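Two arms and a bunch of tulips draw a crowd at Flodham open day
2025-11-29

If you've never watched a pair of robot arms have a go at flower arranging, you missed a cracker of a morning at the Flodham workshop. Roughly 800 people came through the doors, and a fair few headed straight for the tulip table, run by Gun-woo Choo and his team from Wallero.

The job sounds easy enough: pick artificial stems off the table and stand them in a clear vase. Soft leaves and skinny stalks make it fiddly work for two-fingered grippers, and the kids up front were calling out colours the whole time (yellow was the clear favourite!).

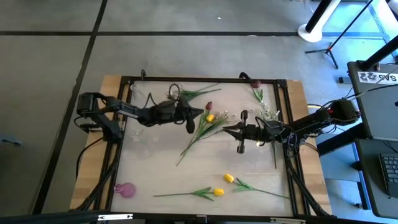

One stem at a time

Choo said the team had spent 21 days getting the arms ready. "Leaves are the hard bit," he told visitors. "They tangle, they flop, and every stem is a bit different."

Benoît Pruvost, over from Nerneck for the day, stayed through three demos and had plenty of questions about how the two arms share the work.
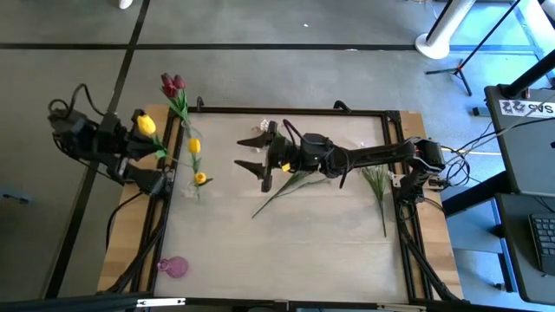 Next visit

Flodham plans another robotics morning in autumn, with 10 tables in place of this year's six. Entry will be free again, and bookings open in the new year.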